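Gakix hand-guiding kit, two months in

Rekha Tyagi bought ours in March to teach the arm to fold. You hold the wrist, walk it through the job, and it remembers — every hesitation included. My first 13 demonstrations taught it mostly how I dither over a hem.

Guiding by hand is light enough that my shoulder gave out after eight runs, which counts as praise after the Pimlow. The fingers open wide and cope with bunched cloth if you come in low.

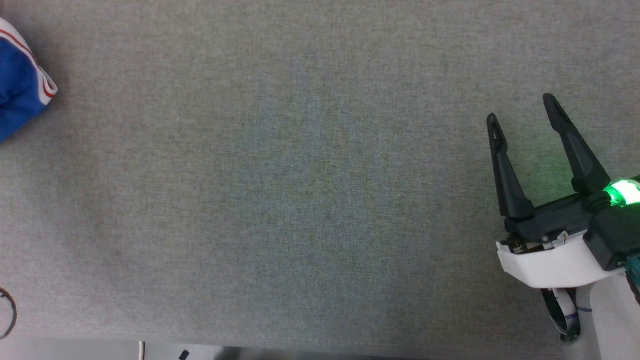 Remote control

Less happy. The handset lags, and judging depth over plain grey fabric is guesswork. I spent six attempts pinching air beside a blue cloth. Shakuntala Sachdeva managed it first go and has mentioned it since.

Buy it for the hand guiding. Leave the handset in its box.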